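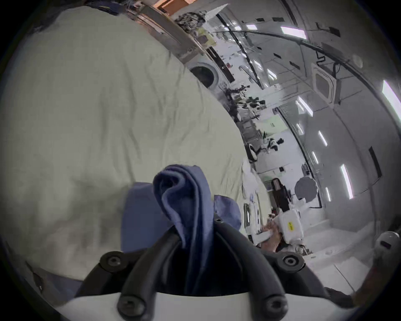 Closstead is a small school for people who want to understand the fabric they live with. We teach evening and weekend courses in fiber, weave, mending, washing and storing, and we love every bit of it, including the ironing. Most of our students have never thought about why one towel dries you and another just pushes the water around. So we start with whatever is near to hand. Take the soft blue cloth between the grips, with its fine ribbed or knit texture and the creases where it has been pinched: how a piece of fabric bunches and drapes already tells you a good deal about it, and by the end of a first session you'll be reading your own kitchen drawer the same way.

Where we came from

The school grew out of a repair counter in Rurnthorpe. People would bring in a torn pillowcase or a tablecloth with a burn in it, and they'd stay to ask how the patch was done. Then they'd come back with a friend. After a while the questions took up more of the day than the repairs did, so we put a second table in, wrote a course and opened the doors one March with a borrowed kettle and a very long list of things we wanted to talk about.

We kept the repair counter. It's still the first thing you come to when you walk in, and students in the longer courses take a turn behind it. There's no better way to learn darning than having somebody's favorite sweater in your lap!

What we teach

The Foundation course runs for 12 weeks and covers the main household fibers - cotton, linen, wool, silk and the common synthetics - along with how each one is spun and put together. You'll handle a lot of samples. Our library holds 2000 of them, labeled and boxed, and you're welcome to pull out any box you like before class.

After that you can go on to Mending, which is all hand sewing, or to Bed and Table, which covers hems, fitted corners, napkins and the care of old linens. Plenty of people do both. A few have done Mending twice, and we're not going to stop them.
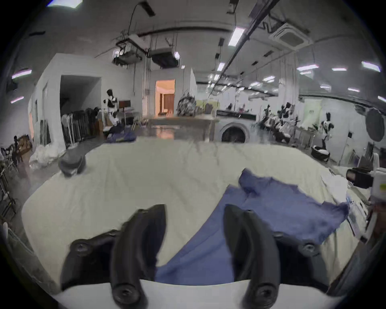
How a class works

We keep lessons loose. A session opens with a short talk, then there's a long stretch of work at the tables, then tea, then more work. The teacher moves around the room and stops where she's needed. You can bring your own projects once you're past the first month, and we hope you will, because the odd things people carry in (a tent, a christening gown, the seat of a deck chair) are where the whole room learns something new.

No experience is needed for Foundation. If you can thread a needle, great. If you can't, it takes an evening.

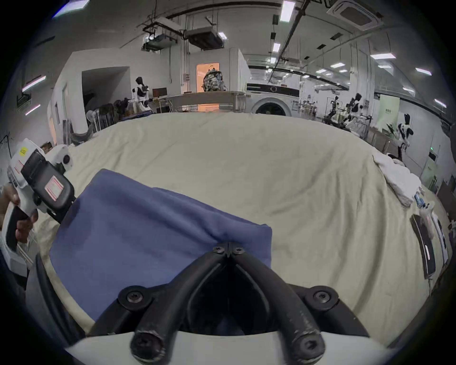
Laundry gets its own course at Closstead, and it's the one we're proudest of. We call it Wastallow, after the street where our first wash room was, and it deals with soaking, stain work, drying and folding. Folding sounds like a joke until you've seen a linen closet that has been done well. A rectangle of slate blue laid on a cream sheet, with its upper edge turned over and a bit rumpled, is a good place to begin: find the grain, square the corners, smooth from the middle out, and only then make the next fold. Stain work comes next, with cold water first and lots of patience. Bring an apron.

Visiting us

The Rurnthorpe rooms are open most afternoons from 2 p.m., and the sample library stays open through the evening when there's a class on. We have 40 places in each term's Foundation intake, split into small groups. Children over eight can join the holiday mending mornings with a grown-up. Parking is behind the building, and the side door has a ramp.

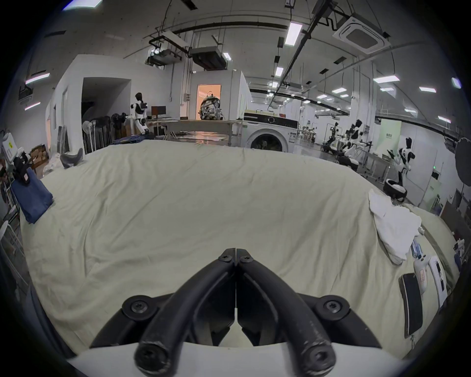
Rahimi
Founder and head of teaching, Closstead

I learned to sew on flour sacks and I still get excited about a good plain weave. If you've read this far, you may be the same kind of person, so please come by and have a look around! Ask to see the linen boxes on the third shelf. The old damask napkins in there have been darned so many times that some corners are more thread than cloth, and I could talk about them all afternoon.

Term lists are at the front desk, next to the button jars.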